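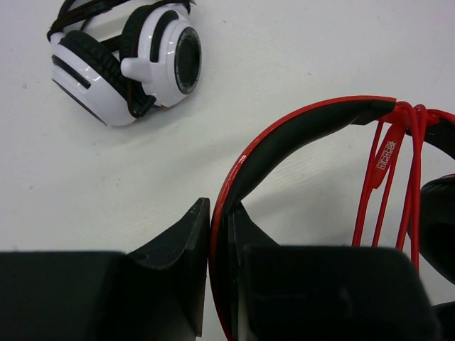

Section 6. Putting Headphones Away

Applies to over-ear models, including the Wemmont and the Gasora. Owners of earbuds may skip ahead and enjoy the rest of their evening.

1. Clear a patch of table. It should be flat and free of crumbs, which like ear cushions even more than you do.

2. Unplug any cable before you move the headphones. Pulling them across the room by the cord is a form of unplugging, but a costly one.

3. Set each pair down on its side with the cups turned the same way. Keep two pairs a hand's width apart. Glossy shells scratch each other.

4. Lift by the headband. Lifting by one cushion works perfectly until the day it comes off in your hand.

Note: Replacement cushions are part 391. Part 1258 looks the same in the catalog and fits nothing we have ever sold.

5. Check the table for small parts before you wipe it down. Thin rings are easily swept up with the dust. 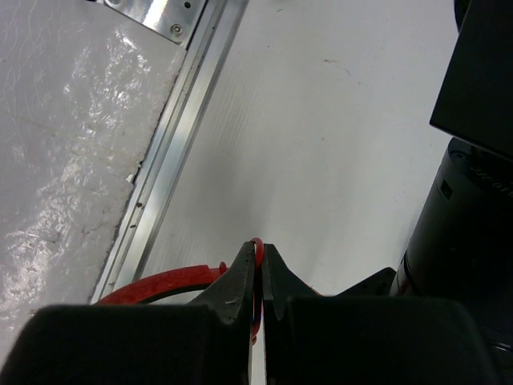

Thin red ring, with a larger red curved piece lying on the tabletop.

Caution: Do not force a ring back into a groove it doesn't want to enter. Put it in the parts bag and write to Hiu-tung Chien at the Umdale service desk, who has seen worse.

6. Wipe the headband with a dry cloth, then leave the cushions to air for 10 minutes. Spray cleaner is for windows.

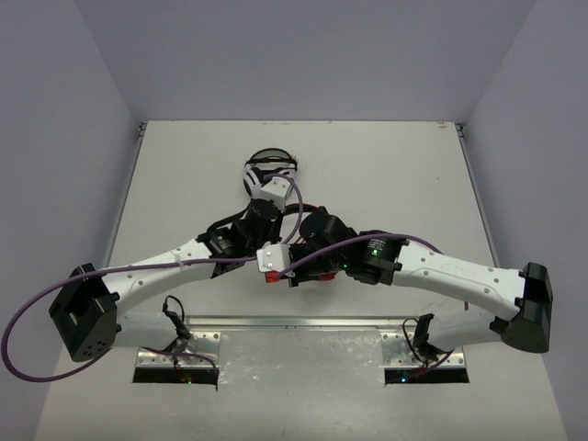 7. Coil any loose cable in wide loops and fasten it with the strap from the Thiele pouch. If you lost the strap in July, a twist tie will do. Knots will form anyway, but they'll be smaller.

8. Close the pouch. If it won't close, take out whatever else you put in there and repeat step 7.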